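Bedding drive opens at Rovadden hall

Print this story | E-mail this story

September
By staff writer

ROVADDEN – Families with spare children's bedding can drop it off at the Kollen Street hall until the end of September, organizers of the Belay bedding drive said.

The drive is asking for quilts, comforters, sheets and pillows in usable shape. Last year it passed on 681 pieces to homes in and near Rovadden. Children's prints go fastest, and pink comforters with cartoon cats and bears are among the items most often requested.
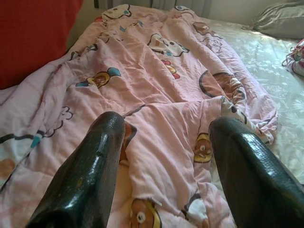
Bedding should be washed before it is brought in. It does not need to be ironed or folded a certain way, but sets should be tied together so that a sheet does not get separated from its pillowcase. Bags are available at the door.

Comforters with torn seams will be accepted if the filling is intact. Electric blankets and mattresses will not.

The hall is open from 4 to 8 p.m. Donors with more than one carload should call ahead. Items are sorted by bed size and held for 72 hours before they go out.

Satin sheets, bolsters and decorative pillows are also welcome this year. They were turned away in the past for lack of shelf space.

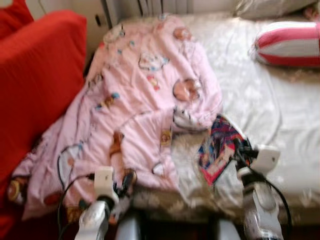 One Rovadden parent said a child's quilt was worth giving even when nothing else on the bed matched it, as her own children had never cared what color the sheet was. She added that she would like to see more twin sizes on the shelves.

Pickup for families begins in October. No sign-up is needed.

Related items
Trelomex to close Rovadden linen outlet
Kollen Street hall gets new shelving
Coat collection dates set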